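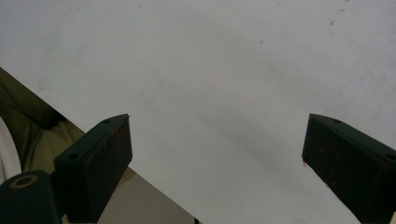
图 3-1 浅灰白色表面

第三章 导入交易记录与设置价格提醒

本章适用于 Pimier 桌面版,最后修订于 2025 年 9 月 23 日。如果您还没有建好账本,请先完成第二章,把主密码和本位币设好再回来。已经建好的朋友可以直接往下走,这一章是整本手册里我写得最开心的一章:把散落在几个平台的基金份额和数字资产放进同一张表里,第一次看到完整曲线的时候,真的很过瘾!

3.1 开始之前

请准备好以下内容:
从各平台下载的历史成交文件,格式为 CSV 或 XLSX
各平台的账户别名(自己起的名字就行,例如“长期”“定投”)
一个只读权限的 API 密钥,仅在使用自动同步时需要

Pimier 目前自带三套导入模板:Zornus 交易平台、Ebrahimi 券商,以及“通用表格”。其他平台一律走通用表格,列名对应一次之后会自动保存,以后再导同一平台的文件,两下点击就够了。

注意:Pimier 只负责记账,没有下单功能,也不会要求您提供提现权限。任何弹窗如果向您索要助记词或私钥,请立刻关闭,并检查安装包的来源。

3.2 导入历史成交文件

1. 打开账本,在左侧栏选择“账户”,点击右上角的“新建账户”。
2. 填写账户别名,选择账户类型。持有交易所上市基金请选“证券”,持有比特币等资产请选“数字资产”。两类资产在同一平台上的,建两个账户,再把它们归到同一个组。
3. 点击“导入”,选择模板。
4. 把文件拖进导入窗口。单个文件最多 2,000 行,超出时窗口下方会出现“拆分文件”按钮,点一下即可,程序会按时间顺序切好,并在文件名后面加上序号。
5. 核对时区。Zornus 导出的时间是协调世界时,Ebrahimi 导出的是开户地时间,模板已经写好;通用表格需要自己选。
6. 点击“预览”。预览每页显示 200 行,标成橙色的行需要您确认,标成灰色的行会被跳过。
7. 确认无误后点击“写入账本”。

第 6 步值得多花几分钟。橙色行里最常见的是转账:从一个平台转出、在另一个平台转入,程序认得出数量相近的两笔,但要由您来决定它们是不是同一次转账。确认配对后,成本价会跟着资产一起搬过去,不会被当成一次卖出加一次买入。这个功能是 1.x 版本里用户提得最多的愿望,现在终于做得很顺手了。

提示:手续费用第三种资产支付时(例如用平台币抵扣),请在“费用币种”一列选择对应资产。留空的话,程序会按成交币种处理。

我自己的账本第一次导入时共有 2,772 行,拆成两个文件,配对转账的部分花了一杯茶的工夫。电脑不新,写入过程也没有卡住。期间请不要关闭窗口,笔记本请接上电源。

3.3 处理拆分、合并与分红

基金做份额拆分或合并之后,成交文件里往往只有新的数量,没有说明。这时持仓页会显示一个小小的感叹号。

1. 点击感叹号,打开“份额变动”窗口。
2. 输入生效日期和比例。一份拆成四份,填 1:4;五份并成一份,填 5:1。
3. 勾选“同时调整历史价格”。
4. 点击“应用”,回到持仓页查看平均成本。

现金分红请用“收入”类型录入,红利再投资用“再投资”类型。两者的区别在年度报表里非常明显:前者进入现金流,后者增加份额,同时计入收入。

数字资产的分叉和空投也在同一个窗口里录入。成本一栏默认为零,您所在地区的税务规则如有不同,请按当地要求修改。本手册不提供税务意见,拿不准时请咨询专业人士。

3.4 选择成本计算方法

打开“设置 > 计算”,可以看到先进先出、移动加权平均和指定批次三种方法。

1. 选择一种方法。
2. 选择适用范围:整个账本,或者某一个账户。
3. 点击“试算”,右侧会并排显示新旧两种结果。
4. 满意后点击“启用”。

试算完全不会改动数据,尽管放心点来点去!把三种方法轮流试一遍,对同一段行情会有完全不同的感受,特别是分批买入、中间又卖过几次的账户。

小心:启用新方法之后,已经导出的报表不会自动更新。请重新导出,并删除旧文件,免得以后翻出来对不上数。

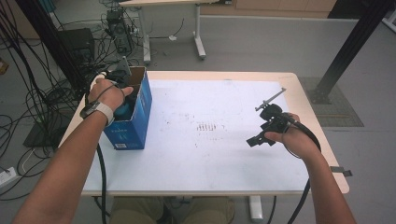 3.5 连接行情与自动同步

历史记录有了,接下来让价格动起来。Pimier 通过 Drernasum 行情服务获取报价,安装时已经内置,只需启用。

1. 打开“设置 > 行情”,打开 Drernasum 开关。
2. 选择刷新间隔。证券类建议十五分钟,数字资产可以选一分钟。
3. 在“报价币种”中选择您的本位币。
4. 点击“测试连接”。出现绿色对勾即表示成功。

如果还想让成交记录自动进来:

5. 登录 Zornus 网页,在安全中心新建 API 密钥,权限只勾选“读取”。
6. 回到 Pimier,打开对应账户,选择“同步 > 添加密钥”。
7. 粘贴密钥和密文,点击“验证权限”。
8. 把同步起点设在最后一条导入记录之后。

小心:验证结果里如果出现“交易”或“提现”字样,请不要继续。回到平台删除这个密钥,重新建一个只读的。密钥一旦粘贴到聊天窗口或邮件里,也请按作废处理。

第 8 步设错了也不必着急。程序会用成交编号去重,重复的行会放进“待处理”列表,全选后删除即可。通用表格导入的记录可能没有成交编号,这时以时间、数量和价格三项来比对,偶尔会漏掉一两条,请顺手看一眼。

Ebrahimi 账户暂时只能手动导入。他们的导出页面每次能选一个季度,文件命名也规整,习惯以后其实很省心。

3.6 设置提醒

提醒分为价格提醒、占比提醒和事件提醒。

价格提醒
1. 在持仓页右击某项资产,选择“新建提醒”。
2. 填写价格,选择“高于”或“低于”。
3. 选择触发次数。“一次”在触发后自动关闭,“每日一次”会一直保留。

占比提醒
1. 打开“组合 > 目标配置”,给每类资产填一个目标百分比,总和必须为一百。
2. 设置偏离范围。新手可以从五个百分点开始。
3. 设置最小金额。默认值是 800 元,偏离金额低于这个数时不提醒。

最小金额这一项我特别喜欢。以前的版本没有它,组合里只要有一小块波动大的资产,手机就响个不停。现在可以把它调到自己真正愿意动手的金额,安静多了,该响的时候也照样会响。

事件提醒
事件提醒跟踪的是日程,例如新基金的申请受理、审批期限的延长、份额拆分的生效日,以及分红登记日。
1. 打开“日历”,点击“订阅事件”。
2. 选择市场和资产类别。
3. 选择提前几天通知。
4. 需要时在“备注”里写上自己的想法。

审批类事件的日期经常会改。监管机构延长审查期以后,日历里的旧日期会划上删除线,新日期排在后面,您写的备注会一起搬过去。过几个月回头读当时的备注,比看价格图还有意思!

注意:日历上的日期来自公开信息,仅供安排时间使用,请以监管机构和交易所的正式公告为准。

3.7 检查结果

全部设好之后,请做一遍核对。

1. 打开“账户”,逐一比对 Pimier 显示的数量与平台显示的数量。
2. 数量一致后,再比对现金余额。
3. 打开“报表 > 已实现损益”,选择一个您记得比较清楚的月份,例如六月,看看其中的几笔卖出是否正确。
4. 点击“核对完成”,程序会在这个时间点打上一个锁定标记。

锁定之后,标记以前的记录无法直接修改。要修改时,请先解除锁定,改完再重新核对。解除和重新锁定的时间都会写进账本日志。

3.8 常见问题

数量对不上,差一点点
多半是手续费。请检查费用币种,再看看平台有没有按更多位小数记录。“设置 > 显示”里可以把小数位调到最多,仅影响显示,账本里保存的一直是完整数值。

数量差了很多
先看“待处理”列表里有没有未配对的转账,再看文件是否漏导了一段时间。持仓曲线上突然出现的直线段,常常就是漏掉的那一段。

曲线在某天暴跌,第二天又回来
通常是份额合并或拆分只录了数量,没有调整历史价格。回到 3.3 节,勾选第 3 步的选项,重新应用一次。

价格一直不更新
请确认电脑时间正确。时间偏差过大时,Drernasum 会拒绝请求,测试连接也会显示红色叉号。公司网络如果设有代理,请在“设置 > 网络”里填写代理地址。

导入后中文变成乱码
关闭预览,在导入窗口左下角把编码从“自动”改成 GB18030,再预览一次。

可以撤销整次导入吗
可以。打开“账本日志”,找到那次导入,选择“整批撤销”。已锁定的部分要先解锁。

3.9 备份

请在核对完成之后做第一次备份,此时的账本最干净。

1. 选择“文件 > 备份账本”。
2. 设置备份密码。可以与主密码不同,请另外记好。
3. 选择保存位置,建议放在电脑以外的存储设备上。
4. 勾选“备份后校验”,等待提示出现。
5. 在另一台电脑上试着恢复一次,打开持仓页看看数字是否一致。

备份文件不包含 API 密钥,换电脑后需要重新添加。提醒、目标配置、日历备注和导入模板都在里面。

小心:忘记备份密码后无法找回,我们这边也没有任何办法解开。

有朋友写信来分享自己的通用表格模板,写得非常漂亮,下一版会收进模板库。您如果也配好了某个平台的列名对应,欢迎从“帮助 > 分享模板”发过来,分享的内容只有列名和格式,不含任何交易数据。

本章编写:Ardalan Abbasi
下一章:第四章 报表与年度汇总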